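Right, since three of you asked how the grand digitising of my dad's photos is going, a thread. Get a brew, it's long.

1/ Background: Dad took slides. Not prints, slides. Forty-odd years of them, in shoeboxes and biscuit tins and one very smart leather case that turned out to hold only pictures of a caravan.

2/ I started in October thinking there'd be 700 or so. There are over 2000. I've done 327. I've had to have a word with myself.

3/ First lesson – don't scan in the order you find them. I did a whole tin before I noticed it was four holidays shuffled together. Now I sort on the dining table first, by the handwriting on the mounts (his biro got wobblier, which is a bit sad but very handy for dating).

4/ Second lesson, blow the dust off BEFORE. A little rubber puffer, the sort you'd use on a camera lens. I spent an entire evening rubbing specks off a sky by hand and one of them was a seagull.

5/ Naming files! Kekeli Antwi put me on to this one and I'm so grateful. Year first, then place, then a number. 1978-whitby-014. If you don't know the year put the decade and an x. They all line up by themselves and you feel like a librarian.

6/ I'm not fixing colours yet. The seventies ones have gone very pink and I quite like it? My aunt's wedding looks like it happened inside a prawn cocktail. I'm keeping the raw scans and I'll fiddle with copies later.

7/ Someone asked about resolution. I went high for the people and lower for the views. Dad took a LOT of views. There are 70 of the same reservoir and I can't tell you what he saw in it, but I've kept every one.

8/ Storage is where I got serious. One copy on the computer, one on a separate drive that lives at my sister's, one online. We swap the sister drive whenever I go round for tea. Prakash Iyengar lost his entire honeymoon to a single dead laptop, so please, please don't keep things in one place.

9/ The best bit by miles is ringing Mum with a slide in my hand and going "who's this in the yellow hat". You get twenty minutes on the yellow hat. I've started typing her answers into a plain text file with the same name as the picture – wish I'd done it from the start.

10/ Found out last night that Dad once owned a moped. None of us knew! She'd "forgotten to mention it".

11/ Next up is the tin marked MISC, pray for me. If anyone's got a good way of getting slides out of those old cardboard mounts without bending them, I'm all ears. I've been using a butter knife and I know that's wrong.

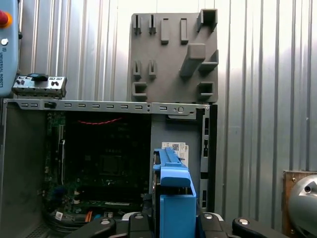
Blue drive caddy, computer case with the side off.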